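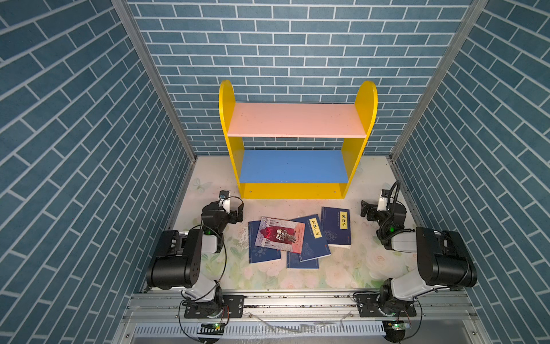

By Vratislav Ďurica, with exercises by Boris Kolář

Chapter 4
Putting the books away: teaching by showing

I'd like you to try something before you read on. Take a few books, drop them in a heap on the floor and put them on a shelf. Now write down what your hands did. I've set this to students at Machala every June for years, and most of them give up at the second book, usually when they try to explain how a thumb gets under a cover that's lying flat (try it, it's horrible!).

So in this chapter we stop writing instructions and start showing. The job is the one at the top of the page: five books overlapping on a flowery mat, a little yellow, pink and blue bookshelf with both shelves empty, and two arms on a rail, each with a two-finger gripper and a small camera at the wrist. A person drives the arms from start to finish, we record the lot, and later on we ask a program to learn from the recordings.

There are two usual ways to do the driving. You can take hold of the arm itself and move it through the task, or you can sit elsewhere and steer it by remote control. I learned the first way and I'm still fond of it – you feel every bump. But your own hands end up in the camera views, and with two arms you soon wish for a third elbow. We'll spend most of our time on remote control.

A word on the heap. Start with the book that has nothing lying on it. I know that sounds obvious, but in the Brumis recordings we'll be using, 677 out of 1257 attempts begin with a covered book, and you'll see in section 4.2 what a learner makes of that. Boris has put the first exercise straight after it, so keep your own heap on the floor for now.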